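Setting a Work-in-Progress Limit in Jemik

Open the board, select Columns, then Limits. Enter 2 per developer for In Progress. Leave Review blank for the first sprint – the team needs a baseline.

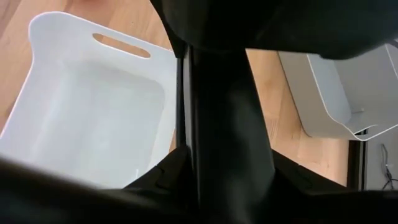 Photo: Katherine Condori / Lukonero

Save, then reload the board. A column over its limit turns red and rejects new cards. To let a team lead override this, add the lead under Permissions. Override notes hold up to 300 characters.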